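Lab 4 handout - demonstrations by teleoperation
Intro to Robot Learning, rev. 12/09/2026
Ivan Tymoshchuk

Read before you come in. We don't have time to go through it at the bench, last group lost half the session on setup.

What today is: you drive the arm, the software records. Joint positions, hand command, camera. Later a policy gets trained on what you did, so if you're sloppy it learns sloppy. Task is pick and place, soft object into soft container. Sounds easy. Wait till you try it.

Two ways to demonstrate (recap from lecture)

1. Kinesthetic. You hold the arm and move it yourself. Good feel for contact, bad for the camera, your own arms end up all over the video. Also tiring with a heavy arm.

2. Teleop. You stay off to the side and your motion gets mapped to the robot. Clean video. But little or no touch feedback, so you judge the grasp by eye. Most people squeeze too hard at first.

We use 2 all day. Method 1 comes back in January with the Skometti arm.

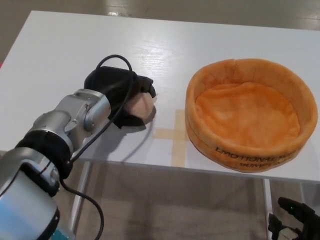
Carry height: lift before you go sideways. Every time. Students cut the corner, drag the fingers into the container wall and then the whole thing shifts. Up, across, down. Three moves, small pause between is fine but don't park there, long pauses are poison in the data. The policy learns to sit still.

Grasp: close slowly, stop when the object stops moving in the hand. Soft things forgive a lot, that's why we start with them. If it slips, DON'T save it by chasing it across the table. Mark the episode failed, reset, go again. Failed episodes are kept in a seperate folder, we use them in week 7.

Recording, in order
- start Evach, load the "soft_place" profile
- check both hands respond, then leave the one you're not using alone
- move to home pose, press record
- do the task
- back to home, press stop
- label success / fail right away, not at the end

Each person does 20 episodes. Swap operators after that. Vary the start position of the object a bit, all within reach obviously. If every start is identical you get a policy that knows one spot on the table.

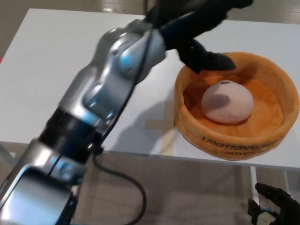
Release is where most bad labels come from. Success means object inside, resting, hand clear of it. All three. With the pale egg-shaped thing in the middle of the orange basket and the fingers still over the rim, you are not done, keep recording till the arm is back home. And use the tape cross on the tabletop to put the basket back where it goes between episodes, otherwise your replay won't line up with anybody elses.

Numbers: the Ritport set from last year has 751 episodes, 568 left after cleaning. Look at the gap. Nearly all of it was early stops and wrong labels, very little was hardware.

Hand in: episode folder plus half a page. What did you do differently at the end compared with your first few tries? Which part of the motion was hardest to judge by eye? Would kinesthetic have helped there?

Reading for next time: Lykkegaard notes, section on operator variation. Skip the proofs.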